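Handle detection in sim, and the week I spent on the wrong bug

I've been rewriting the part of our door-opening stack that finds the handle. The old version was a color threshold plus a plane fit, and it worked as long as the door was white and the handle was dark. The new one is a small segmentation network whose output goes to a grasp planner called Akham. I maintain Akham mostly alone now, so any complaints about the config format should come to me.

All the tests run in simulation first. Our scene generator, Testness, puts a door in a room, picks textures for the walls and floor, throws in some furniture and renders from a start pose. I generate 600 scenes for a full run and 100 for a quick check before I commit.

For most of a week in November the quick check kept failing on the same 7 scenes. The mask looked fine in all of them. The planner still came back with a grasp point well off the door, somewhere out over the floor. I assumed the depth was bad and spent two days in the point cloud code, where I found one real bug that had nothing to do with it.

Karlijn Coppens asked me what the failing scenes had in common, and I finally opened them all next to each other. The door was always very close and steeply angled, with the rest of the room open beside it.
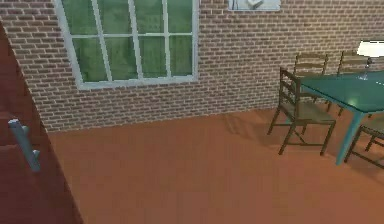

What was going wrong

The planner fits a plane to the door so it knows which way the handle sticks out. To do that it grabs points from a box drawn around the mask, with some padding. When the door is seen nearly face on, the padding lands on more door. With a slanted door edge a lot of it lands on floor and brick wall, and the fit would lock onto the floor because there were more points there.

The fix was 2 changes. The plane fit now takes its seed points from the side of the mask where depth changes smoothly, and it throws out any plane whose normal is close to vertical. I also added a check that the final grasp point sits within reach of the masked pixels. That check should have been there from the start, and it would have saved me the two days.

After that the quick check passed, and so did the full run except for a few scenes where the handle is mostly out of view. I'm leaving those alone until we have a policy for moving the base first.

Still to do

The lever pivot estimate is noisy when the handle isn't level. I'm going to try averaging over several views before I touch the model. Testness also needs a setting for how close the start pose can be to the door, so I can ask for more of the awkward ones on purpose. The branch is called edero-planefit if you want to try it. Rebuild the cache first or you'll get the old masks.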